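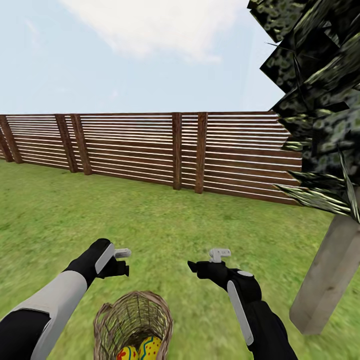 *Wooden fence and a tree under a pale blue sky (computer rendering).*

**Skoltden Baths to reopen in July, warmer than before and with somewhere to put your towel**

STILWOOD – Skoltden Baths will open its rebuilt sauna garden and outdoor pool to the public in July, at 10 in the morning, and would like to thank its regulars for their patience, including the ones who wrote in.

The new outdoor pool covers 974 square feet and is kept at bath temperature all year. Next to it are four saunas, ranging from gentle to the one the staff call Lanari, after the company that built the stove. Lanari is for people who think the other three are a waiting room. A sand timer hangs by the door and guests are asked to believe it.

Visitors to the old baths will remember the towel hooks, of which there were never enough, and the footbath, which had opinions of its own about water temperature. Both have been replaced. The rest room now has proper loungers, a tea counter and a firm rule about phones. Reserving a lounger with a paperback is still forbidden and will, we expect, still happen.
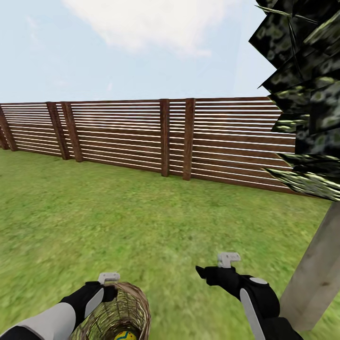
Amegashie, in a note left at the front desk during the preview evening, called the big pool "worth the wait, though I would have liked to wait less," and asked whether the salt scrub would be back on Thursdays or whenever it used to be. The scrub is back. It will be offered every evening at 6, in the steam room, and guests are asked to rinse before getting into anything shared.

Nearly 4,000 people signed up for news of the reopening, a good many more than the changing rooms can hold, so entry in the first month is by timed ticket. Tickets can be booked on the Skoltden Baths website or at the desk in Stilwood. A ticket covers the pool, all the saunas and the rest room. Towels and robes can be rented. Swimsuits are worn in the pool and are optional in the saunas; signs on each door say which is which, in large letters, following several misunderstandings at the old place.

Press visits can be arranged through the front desk before opening hours. Please bring flip-flops.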